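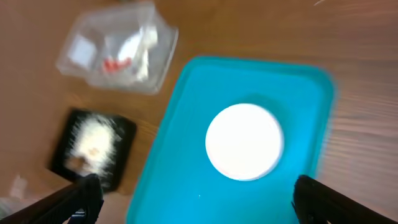
How to set up a mesh Wi-Fi system without losing a whole afternoon

Quick version for people who already own the box and just want it working. I set up a three-piece Stendo kit at home last month and a Landance one for my parents before that, so menus below are from those two. Other brands are close enough.

Before you unplug anything

Find your internet login. Some providers still want a username and password typed into the router (look for "PPPoE" in the old router's settings). If yours does, write both down now. Most cable and fiber people can skip this.

Write down the old network name and password too, exactly, capitals and all. You want to reuse them. Every phone, TV, printer and doorbell in the house will hop onto the new system by itself if the name and password match. Change them and you're retyping a password on a TV remote all night.

Download the app while the old Wi-Fi is still up. Make the account. Do the email confirmation thing. Both apps I used wanted Bluetooth and location turned on, just allow it, you can turn them off later.

Step 1. Modem first

Unplug the modem. If it has a backup battery pull that also. Wait a couple minutes. Unplug the old router and put it somewhere out of the way but don't toss it yet.

Ethernet cable from modem to the main unit. On the Stendo the correct port is marked with a little globe, on the Landance either port works. Power the modem back on, wait until its lights stop blinking, then power the main unit.

If your modem and router are one combined box from the provider, you need to put it in bridge mode. Usually a toggle under Advanced or Gateway. Can't find it? Call them, they can flip it from their end. Skip this and things will mostly work, except game consoles complaining about NAT and now and then a work VPN that won't connect.

Step 2. Main unit in the app

Open the app, tap Add, scan the code on the bottom of the unit. Light goes from blinking to solid. Type in the old name and password you wrote down.

It will probably want a firmware update right away. Let it. Mine took 11 minutes and looked frozen for most of that. Do not pull the plug.

Step 3. The other units

Add them one at a time, in the same room as the main one. Get them paired, then carry them to where they're going to live. They remember.

Where to put them: halfway between the main unit and the dead spot, not in the dead spot. This is the mistake everyone makes, me included. A unit can only pass along the signal it gets. I started with 30 feet between units and that was fine through drywall. Brick or a bathroom in the way, go closer.

Out in the open, chest height or so. Not in a cabinet, not behind the TV, not on top of the microwave.

Step 4. Check it

Stand next to each unit and run a speed test. Then stand in the room that used to be bad. In my back bedroom I got 108 Mbps down, used to be 24 on a good day. You wont get the full speed of your plan on the far units unless they're wired back, normal.

If one unit is way slower then the rest, move it a few feet toward the main one and test again. Worth doing two or three times. 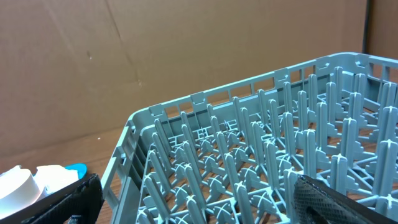 Step 5. Settings worth changing

Auto update: on, set for the middle of the night. Mine is 3 a.m.

Guest network: on if you have people over. Also a good spot for cheap smart plugs.

Admin password: change it if the app lets you set one separate from the Wi-Fi.

WPA3: try it. If an old printer drops off, go back to the WPA2/WPA3 mixed option.

Leave channel and band steering on auto.

Stuff that goes wrong

Smart plug or camera won't connect. It probably only does 2.4 GHz. Look for an "IoT" or "device setup" mode, turn it on, add the gadget, turn it off again.

Phone clings to the far unit. Toggle Wi-Fi off and on. If it keeps happening your units may be too close together.

App says no internet but the modem lights look fine. Power cycle the modem again, longer this time. Fixes it more often than it should.

Everything drops at night. Check the old router isn't still plugged in and broadcasting the same name. Yes I did this.

If you have ethernet in the walls, plug the far units into it. Same setup, the app notices the cable on its own and uses that in place of the wireless link. Will do a seperate page on that one.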